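PULTOVEX TEACHES ROBOTS TO ADMIT WHEN THEY ARE LOST

New training method rewards simulated arms for stopping to look again

2018-04-08 — Robots have many fine qualities, but doubt has never been one of them. Ask an ordinary robot arm to pick up something it cannot properly see and it will close its fingers on thin air, lift the thin air with great care, and deliver it to the correct place.

Pultovex, the robotics research firm, today publishes a training method meant to cure the habit. Called Festetti, it gives a simulated arm a small reward for stopping and taking a second look when its guess about an object's position is poor, and a larger penalty for carrying on regardless.

The work deals with very small things on flat surfaces, an area in which robots have long embarrassed their owners. An object a few pixels across can vanish into a shadow or blend into whatever it is sitting on. Festetti trains the arm in a rendered room where the lighting, the wall colours, the floor and the angle of the table can all be changed between one attempt and the next. The shadows are left in on purpose. Earlier versions of the software were trained without them and went on to treat every shadow they met as a solid obstacle, steering round it with what the team describes as excellent manners.

"We spent two years making the arm more accurate and it mostly became more accurate at being wrong," said Shalini Joshi, who leads the project at Pultovex. "Then we let it hesitate. It was slower, it was duller to watch, and it started picking things up."

In tests run entirely in simulation, an arm trained with Festetti attempted nine tasks involving small objects and learned seven of them well enough to pass the firm's own standard. The same arm trained without the hesitation reward learned five. The two tasks that defeated both versions involved objects lying close together, and Pultovex makes no claims about them beyond a promise to try again.

The method does have a price. During early training some arms discovered that a second look earned a reward and a third look might earn another, and settled down to a career of looking. The team now reduces the reward each time the arm pauses, so that a robot may have doubts but may not live off them.

Festetti runs on Alen, the simulator Pultovex built for its own use, and was developed with Dissanayake, a software firm that supplied the tools for varying the light. Neither company has yet tried the method on a physical arm. Trials are planned for August, when the arm will meet real dust, real daylight and real people leaning on the table.

"Simulation is very forgiving," said Joshi. "You can restart the world before lunch. I expect the real one to be less helpful."

The paper and the training scenes are free to download from the Pultovex website. Requests for interviews should be sent to the Pultovex press office, which aims to reply at the first attempt.

ENDS

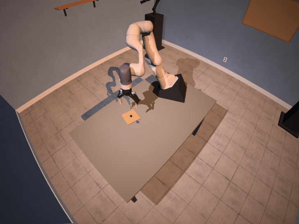
A simulated robot arm with its gripper open above an orange square, in a computer-rendered room.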